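Speaker notes: "A Grip Fault That Was Logged as Normal"
Speaker: Anouk Van den Broek, Robot Safety and Reliability, Dotell
Session: Faults, Stops and Near Misses
Date of talk: 2024-04-11
Time allowed: 16 minutes, questions separate

Opening

Good morning. My name is Anouk Van den Broek and I lead the robot safety and reliability group at Dotell. I have been asked to speak on a single event at our Paredes site. Nobody was hurt. The damage was limited to one gripper cover, one finger pad and a tray of sample parts. I intend to give the full account, including the portions that reflect poorly on my own group.

(Pause. Confirm that the microphone reaches the back rows.)

I would like to thank Yaw Asante and Dehua Luo, who ran the investigation, and Xinyi Ding, who rebuilt the log timeline. Hanyu Fu of Kereck reviewed the findings before we released them.

Background to the event

In December, the arm at Paredes was running an unattended pick-and-place test. The task was simple. The arm lifted a part from a tray, moved it across the cell and set it down in a second tray. The run was planned for 2580 cycles. A test engineer was on site but was not required to watch the cell.

The gripper was fitted with a knit cover. We adopted covers of this type to keep dust out of the finger joints and to soften contact with fragile parts. The cover is held by a stitched seam above the finger pads. It had passed its incoming inspection, and I will return to what that inspection did and did not include.

What happened

At cycle 1113 the gripper closed on a part and reported a good grip. The part was not held. A fold of the cover had worked its way between two of the finger pads, and the pads were pressing on fabric. The force reading was within limits. The control software, Torora, recorded a normal pick and moved on.

The arm then traveled to the second tray and opened over an empty slot. It returned, closed on the same part, and again reported success. This time the fold caught the edge of the tray. The tray was dragged along the work surface until it struck the side of the fixture. At that point the joint load limit tripped and the arm came to a protective stop.

(Speak slowly here. The order of events matters and the audience will not have the log in front of them.)

The stop worked as designed. I want to be clear on that point. I also want to be clear that the stop was the last layer of protection we had, and that the layers before it had already failed.

Why it was not caught earlier

The investigation named 2 contributing causes.

First, the grip check relied on force alone. If the fingers met resistance within the expected range, Torora accepted the pick. Finger position was recorded in the log but was not compared with the known width of the part. Dr. Ding found that finger position had been drifting well before the fault. The data was there, and our software made no use of it.

Second, the cover inspection was done with the fingers open. The inspector looked for holes, loose thread and poor fit. The procedure did not call for the fingers to be closed and opened again under load. A cover that sits flat on an open hand can bunch when the hand closes. My group wrote that procedure, and I signed it.

Mr. Asante also interviewed the staff at the site. Two of them recalled seeing the fabric gather near the seam on earlier runs and smoothing it down by hand. Neither reported it. There was no form for it, and it did not look like a fault. I do not hold this against them. We had given them a category for damage and a category for stops, and what they saw belonged to neither.

The restart

I have been asked to include the restart, as it raised a separate safety concern.

After the stop, the arm was reset from the operator screen with the fold still in place. The reset cleared the load alarm and the arm moved to its home position at normal speed, dragging the tray a short distance further. The engineer was standing outside the marked area and was at no risk. Had that person been reaching in to free the tray, the outcome could have been different.

Site rules required a visual check before reset. The screen did not ask for one.

(Advance.)
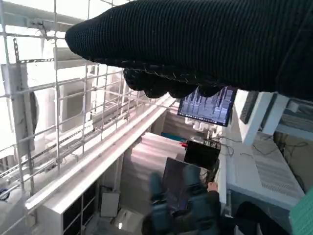
Our review of the site rules therefore began with the people who share the room with the equipment. An engineer who is reading a log on a laptop is not watching the arm, and we should not write procedures that assume otherwise. Mr. Luo put this plainly in his report: the person nearby is not a sensor.

Corrective actions

Torora now compares finger position with part width on every pick. A mismatch holds the arm in place and raises an alert.

The cover inspection is carried out with the fingers cycled under load, and the seam is checked in both positions.

Any reset after a load stop requires a confirmed visual check, and the first move afterward is made at reduced speed.

Staff may now log an observation without classing it as a fault. Dr. Ding reads these entries each week.

What remains open

We have not yet settled how long a cover may stay in service. Wear differs from cell to cell, and we do not have enough data to set a limit that I would defend in front of this audience. Kereck is running a separate set of trials, and Ms. Fu has agreed to take questions on them.

(If time is short, omit the next paragraph.)

We are also considering a different method of attachment that would hold the fabric at the fingertip as well as above the pads. Early samples reduced bunching but made the cover slower to change.

The written report, with the log timeline attached, is available from the session desk. I will take questions now.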